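Handtuch, Zahnpasta, noch einmal

In Dramitz sammelt die Firma Sundis Bewegungsdaten aus dem Badezimmer. Ein Besuch bei der Arbeit.

Oktober 2024

Die Aufgabe heißt im Plan nur »Tuch richten« und dauert selten länger als eine Minute. Ein Handtuch hängt über der Stange, die Lagen sind gegeneinander verrutscht. Zwei Arme sollen es an den Seiten fassen und zurechtziehen. Ein Mensch steuert sie, die Gelenkstellungen und Kamerabilder werden mitgeschrieben. Danach wird das Tuch neu aufgehängt, jedes Mal ein wenig anders, und die Aufnahme beginnt von vorn.

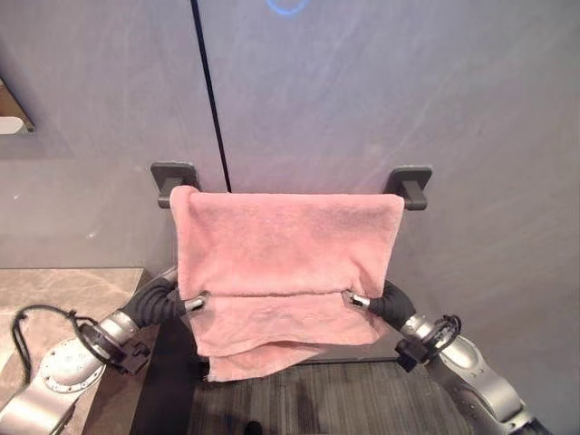 Eine Schicht, 15 Durchgänge

Sundis plant pro Aufgabe und Schicht 15 Durchgänge. Das klingt nach wenig, doch zwischen den Aufnahmen wird umgeräumt und geprüft. Frottee gilt im Team als schwierig. Der Stoff gibt nach, bildet Falten und liegt nach jedem Griff anders. Wer steuert, muss deshalb ruhig arbeiten. Ruckartige Bewegungen landen sonst als Vorbild im Datensatz.

Das Lernsystem trägt den Namen Tôn. Es bekommt keine Regeln für Handtücher, es wertet Beispiele aus. Für die erste Fassung waren 2.000 Aufnahmen vorgesehen. Bis zum Redaktionsschluss lagen 1.517 vor, verteilt auf 14 Aufgaben. Aussortiert wird von Hand, etwa wenn ein Griff abrutscht und der Bediener den Versuch abbricht. Fehlgriffe, die im selben Durchgang korrigiert werden, bleiben drin. Aus ihnen soll Tôn lernen, wie man neu ansetzt.

Am Waschbecken geht es um kleinere Dinge. Eine Zahnpastatube liegt anders in einer Roboterhand als eine Flasche, sie ist am einen Ende flach und gibt unter den Fingern nach. Auch der Becher mit der Zahnbürste zählt zur Ausstattung, er wechselt von Aufnahme zu Aufnahme seinen Platz. 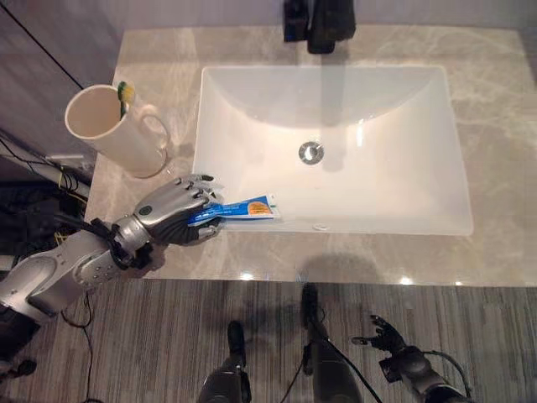
Beschriftet wird am Nachmittag. Die Software dafür kommt von Leltel und teilt jede Aufnahme in Abschnitte: annähern, greifen, bewegen, loslassen. Die Grenzen setzt ein Mensch, ein zweiter sieht sie durch. Das kostet nahezu so viel Zeit wie die Aufnahme selbst. Uneinig ist man sich vor allem darüber, wann ein Griff beginnt, beim ersten Kontakt oder erst, wenn die Finger geschlossen sind. In Dramitz gilt inzwischen der erste Kontakt.

Im November soll das Badezimmer umgebaut werden, mit anderer Beleuchtung und einer zweiten Handtuchstange. Die bisherigen Aufnahmen bleiben im Bestand.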